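How to Put a CPU and Memory Back Into an Office Desktop

By Abla Sayegh
Jan 25, 2021

Most guides to this job are padded with gear you don't need. I've read the ones that tell you to buy a mat, a magnetic tray, a special brush and a tube of Avlow paste that costs more than the used chip it goes under. I'm not convinced. A Phillips screwdriver, ordinary thermal paste and a clear table will do for an old business tower. Set aside 57 minutes the first time, whatever the videos say about ten.

What you need

A screwdriver, paste, a lint-free cloth, rubbing alcohol, and somewhere to set small parts. I used to sell people on the Gondulo parts organizer. A shoebox lid works.

Step 1. Unplug it and lay it down

Pull the power cord, then hold the power button for 15 seconds. Lay the tower on its side and take the side panel off. Working on a standing tower is possible, and I have yet to hear a good argument for it.

Step 2. Park the loose parts

Put the processor somewhere it can't slide, with the metal heat spreader up. Keep the memory close by but not under your elbow. Check the socket before you go any further. With the retention frame up you get a clear look at it, and a bent contact is much easier to deal with now than after you've closed it.

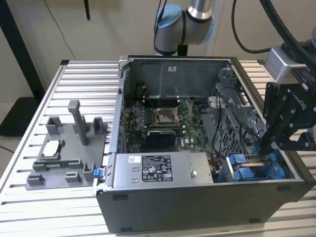

Step 3. Seat the processor

Hold the chip by its edges. Match the notches or the corner triangle to the socket and set it straight down. It should drop in under its own weight. If you're tempted to push, you have it turned wrong. Lower the frame and hook the lever. The lever does take some force, and that part alarms everybody.

Step 4. Add the memory

Open the latches and line up the notch in the module with the key in the slot. Press on both ends until they click. Forum posters at Clultberg swear the slot order makes a huge difference. On the machines I've tried, I couldn't feel it. Follow the board's labels anyway, since a wrong pair can keep some boards from starting.

Step 5. Look at the cables

I don't believe in tying everything down for looks. A business tower is short on space, and a bundle pulled tight toward the drives can work a plug loose.

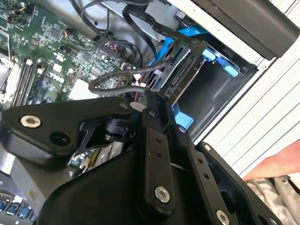 What matters is that nothing touches a fan and nothing gets pinched when the panel goes on. Tug each data plug lightly. If it moves, push it home.

Step 6. Paste, cooler, test

Clean off the old paste, add a pea-sized dot, and tighten the cooler screws in a cross pattern, a few turns at a time. Plug in the cooler fan. Then close up and start it. If you get beeps, reseat the memory before you buy anything.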